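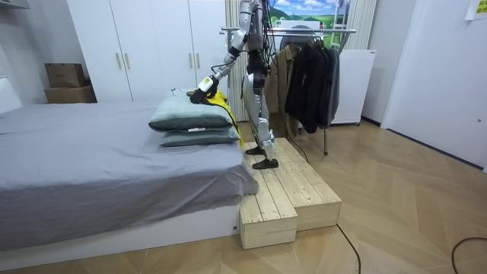 The robot on the pine step platform at the bedside, with its gripper on the yellow cloth.

Progress report, January
To: Kalliopi Dimitrov, Brasley small grants
From: Imogen Rowbotham, Jarara shared workshop

Work on the bedside platform is finished. It is built from unfinished pine planks on two levels, with the longer, higher step running along the side of the bed and a lower block at the front corner. We chose pine because boards can be swapped one at a time. The top has not been sealed and we would like to leave it that way until the height is settled.

Cloth handling is the main task for this period. We logged 82 attempts at picking up the yellow cloth from the pillows. In 30 of them the gripper closed on the pillow cover as well as the cloth. Imogen is changing the approach angle and will rerun the set from Friday.

Stepping between the two levels is behind schedule. The robot can stand and shift its feet on the upper step, but we have not yet run the step down without a person holding the safety line.

Spending to date is $600, mostly lumber, screws and bedding. The spare wrist cable from Auer has been ordered but not received — this is the only open purchase.

Next period: finish the step-down runs, tidy the cable routing along the floor, and start on the clothing rack task. We request 8 more hours of bench time at Cluvar for the gripper pads.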